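Cutting back on takeaway coffee

May 4, 2021

I added up last year's bank statements on the weekend and found $290 had gone to the café near Finden station. I'd have guessed half that. Most of it was flat whites bought on the way to work, plus the odd muffin when I'd skipped brekkie.

So I've gone back to making it at home. I bought a secondhand stovetop pot and a bag of beans from Plarken, and it takes some 15 minutes from grinding to rinsing up.

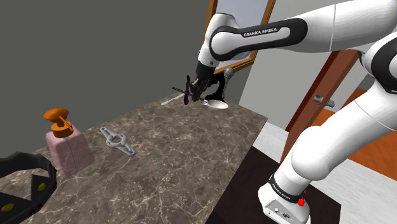

The beans are a medium roast and a bit sharp for my taste, so I'll try the darker one next. Milk is the weak point – I can't get it to froth properly and have mostly given up.

I still buy 2 coffees a week, usually on Thursday and Friday. I'll check the statements again at the end of June.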